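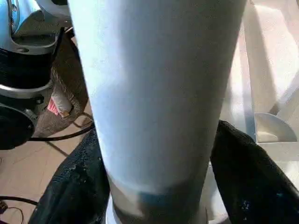 Home Furniture Interviews Archive Contact

Prys Price Would Like the Pole to Stay Where It Is

4 min read

The leaflet for the Landine says that anyone can put it up without tools. I have read that sentence on a lot of leaflets, and I own a drawer of hex keys that came with the furniture it was printed for. So when Prys Price agreed to talk to me about pole furniture, I asked him first whether he believed it.

"I believe there are no tools in the box," he said.

Price has been putting up other people's pole furniture for a living since he left the Kakakhel showroom, where he assembled the floor models. The Landine is Protum's version: white poles, a white frame for the top, and ribbed collars where a pole goes in. He doesn't hate it. He thinks it is sold by people who have never had to take one down again.

His complaint starts with the pole itself. A long pole is easy to hold and hard to hold straight, he told me, and the trouble all happens at the bottom. You are looking at the top because that's the part that waves around. Meanwhile the foot of the thing has gone into its collar crooked, and the collar will let you tighten it that way.

"It feels tight. That's what gets people," he said. "Tight and straight are two different things, and the leaflet only talks about tight."

I said this sounded like user error. He shrugged and said that if most users make it, he'd call it something else. I'm not sure he has the numbers to say most. He sees the ones that went wrong, after all. No one pays him to come and admire a frame that stands up fine. He granted me that, a little grumpily, and then went back to collars. 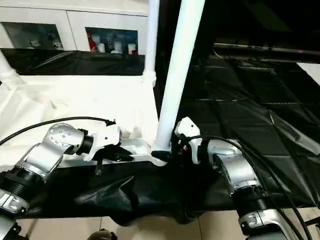 What should go in first, the poles or the top? Price puts the frame flat on a surface, seats each pole loosely in its collar, and tightens nothing until all of them are standing.

He works low. One hand goes at the very base of the pole and does the guiding, and the other holds the frame next to it. He lays cloth down wherever he's working, partly for the finish and partly so that a dropped part doesn't roll. He's particular about the cloth. A thin sheet bunches up under the beam, and then you have a frame that sits level on the cloth and not on the table.

Protum says the Landine was tested through 1,000 assemblies. I asked what he made of that.

"By whom? The same person?" he said. "By the tenth time you know where it sticks. Give it to a thousand people once each and I'd read the report."

It's a fair point, and I have tried to find out. The company's product page repeats the figure and adds nothing to it. The same page gives the weight of one pole as 860 grams, and Price's kitchen scale agreed with that to the gram, so I will give them that one.

He is kinder about the Neten, which has a pin through each collar. He showed me how the pin lines up only when the pole is sitting properly, and I admit I liked it. It's also fiddlier, and the pins get lost. When I asked what a replacement set cost he changed the subject, and I had to look it up myself. You buy the whole bag of hardware or you go without.

We argued for a while about whether any of this matters. My view is that a frame with a slight lean is still a frame. I've lived with one for years with a folded envelope under a corner. Price looked at me as if I'd said I drive with the parking brake on. A lean puts the load on one side of the collar, he said, the ribs wear there first, and then you get a wobble that no amount of tightening will fix.

Had he seen that happen, or did he just expect it to? Seen it, he said, on 2 frames. I wrote that down, because it's fewer than I'd assumed from the way he talks.

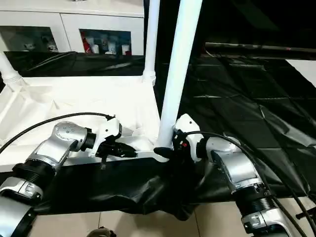
One reader who saw an early version of this piece wrote that the trick is much simpler than Price makes it, and that a quarter turn back before the final tightening lets any pole find its own way upright. I passed this along. Price tried it, said it worked on the short poles, and said he wouldn't trust it on the long ones. The reader wrote again to say it works fine on the long ones.

I haven't settled it. My own Landine is up, with the envelope, and I've tightened it twice. Price has offered to come by in April and redo it from the frame up. He wants the table cleared beforehand and he wants me to find the leaflet, which I threw out.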